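Reading time: 4 minutes

We use cookies to remember your settings and to see which handouts get read. Accept / Manage preferences

Week 8 handout: finding the road when the light is against you

Welcome back, everybody, and thanks for the good questions after the last lecture (I've folded a few of them in here, so if a bit sounds familiar it may well be yours!). This week we look at how an outdoor robot decides which pixels are road, and we'll stay with the Stitard method the whole way through, as it's the one you'll be using in the lab.

The idea is a friendly one. Stitard takes a patch of ground just ahead of the robot, assumes it's drivable, learns its colour and texture, and then grows outward until something disagrees -- a kerb, a verge, a dark band of shrubs. No hand labelling is needed, which will please anyone who did the Marinescu exercise last year and still has sore wrists. 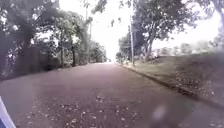

Figure 4. Forward view along a straight, clear road, with strong glare towards the horizon.

Glare is where the method gets into trouble. Near the vanishing point the asphalt and the sky are both so pale that colour tells you very little, and the growing region is tempted to carry on up into the sky. Fallen leaves in the foreground matter too, because they sit right where we take our starting patch and they muddy the texture estimate. The low kerb on the right is much kinder to us: it gives a long diagonal edge that the fit can hang on to when everything further off has washed out.

On the Flidetti set (1,325 frames, all of them labelled by hand) the plain version lost the far boundary in 23 per cent of frames. Adding the kerb line as a soft constraint brought that down to 8 per cent. I'd like you to be a little suspicious of that second number, and to think about what happens on a road with no kerb at all.

For the lab, please run both versions on the Vodberg clips and bring your worst failure along, the uglier the better.

Related handouts
Choosing a starting patch
Exposure and outdoor cameras
Fitting lines to messy edges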